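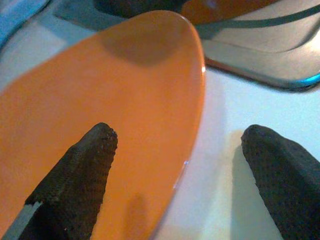
## 4. Setting up your Giltov under-sink water filter

Before you begin, have a good read through this section with a cup of tea – it will save you crawling in and out of the cupboard more often than you need to.

1. Turn off the cold supply at the stop valve and open the tap until it runs dry.
2. Screw the bracket to the cupboard wall, leaving 40 mm clear beneath it.
3. Push the blue hose into the port marked IN until you feel it click. 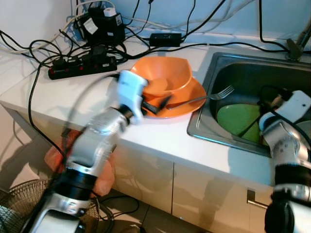 The Ortner cartridge goes in next, and it does like a gentle hand. Take off both caps, line up the arrows and turn it clockwise until it stops. You'll want the basin free for flushing, so if you have a bowl, plate and fork sitting beside the sink, as on the white worktop here, do move them well along first.

4. Open the stop valve slowly and let the tap run for 14 minutes.
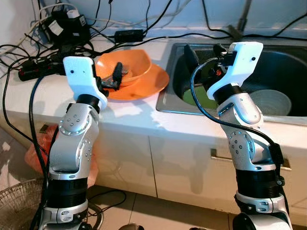
5. Dry every joint with a cloth, wait a little while, then feel each one again for drips.

**Caution:** never use hot water to flush the cartridge.

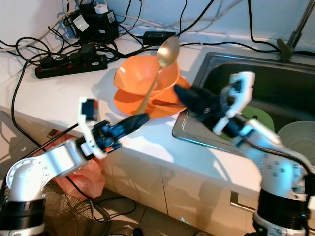

If a joint still weeps, close the valve, pull the hose out and trim 4 mm squarely off the end before trying again. Spare hose is sold by Illwood as part no. 555.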